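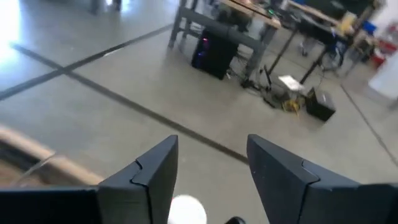 The decree already says each of us keeps our own retirement accounts, a reader wrote after my June post, so what difference does an old beneficiary form make?

It can make all the difference, depending on what kind of account it is. I gave this one line last time and it needs more than that.

A divorce decree divides property between two living people. A beneficiary form tells a plan administrator whom to pay when one of them dies. Many states have a statute that cancels a former spouse's designation automatically once the divorce is final. Those statutes generally work for wills, and in many states for life insurance bought privately and for IRAs. They don't work for most private employer plans, which fall under a federal law, ERISA. The administrator of such a plan pays the person named in the plan's own records. If that is still the former spouse, the former spouse gets the check. Whether the estate can then sue to get the money back is a separate question, and courts have looked hard at the wording of the decree when answering it.

I had three items to deal with after my own divorce.

The first was a 401(k) left over from my time at Stistura, balance $3,686. The records are kept by Enum. Their website let me change the mailing address and the investment mix but not the beneficiary, because my account was still coded as married. They wanted a certified copy of the decree, and a plain photocopy came back with a form letter. The county clerk charges by the page for certification, so ask whether the plan will take the judgment page alone before you order the full set. Mine would. The change was posted nearly 30 days after they got it. I asked for written confirmation and keep it with the decree.

The second was a small life policy through Someo. It was a private policy, so state law would probably have removed my former spouse anyway. I filed a new form all the same. Note that if your decree requires you to keep insurance for the benefit of a child or a former spouse, you may not be free to change this one. Read that section first.

The third was a deferred pension, which pays $266 a month starting at retirement age. Part of it had been awarded to my former spouse, and that takes a separate order (a QDRO) which the plan has to review and accept. The decree alone doesn't move the money. The office that drafted ours, Bognár, sent a draft to the plan for comments before it went to the judge. The plan asked for two wording changes. The final order ran to 7 pages, most of them definitions.

One more point, for anyone planning to marry again. In most 401(k) plans a new spouse becomes the default beneficiary by law - some plans add a one-year marriage requirement - and naming anyone else, including your own children, takes that spouse's written consent, witnessed by a notary or a plan representative. A waiver in a prenup usually doesn't count, as the person signing it is not yet a spouse. The consent has to be signed after the wedding, on the plan's form.

IRAs follow different rules, and community property states have their own. I have left both out. My state is neither unusual nor generous on any of this, but check yours before relying on what I did.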